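The Pause Before the Line: Inside Trostinholm's Scene Study Program

At the Trostinholm Theater School, second-year students spend the whole of February on a single two-page scene.
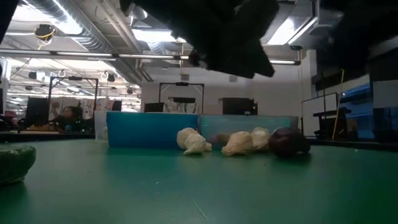
The exercise was introduced nine years ago by Dagný Bach, who directs the school's acting program. Her aim was to slow down students who had learned to memorize quickly and perform at once. Participants work in pairs, and neither partner may speak until the other has finished a complete thought. In the first week, a scene that should last four minutes can take as long as 35.

"Young actors tend to treat a partner's line as a waiting period," Bach said. "We ask them to treat it as the only thing in the room."

The program enrolls 46 students, drawn from 136 applicants. Each pair is assigned to a member of the faculty, who attends every rehearsal but gives notes only at the end of the day. Adoración Nieto, who teaches voice, admits that this rule was difficult to accept at first. She was used to correcting breath and posture as problems arose - often in the middle of a sentence. She now keeps a notebook and finds that many of her early remarks are no longer needed by late afternoon.

The text changes each year. This season the school chose an excerpt from "Hondholm," a family drama by Joelle Tannous in which two sisters divide the contents of their mother's house. Tannous visited during the second week and cut three lines after hearing them read.

Opinion within the faculty is not uniform. Some instructors would prefer that the month be given to a full one-act play, which would offer more students experience with blocking and costume. Bach has agreed to review the schedule, though she intends to keep at least two weeks for the scene.

The work closes with an evening presentation in the Varum Studio at 7:30 p.m. All pairs perform the same excerpt in succession, without sets or stage lighting. Admission is free, and audience members may enter or leave between performances.

Search this site
Enter keyword
Go

Related Articles
A Season of New Plays at the Ketilsson
Teaching Voice to Actors Who Sing
What Directors Listen For in a First Reading
Small Stages, Long Runs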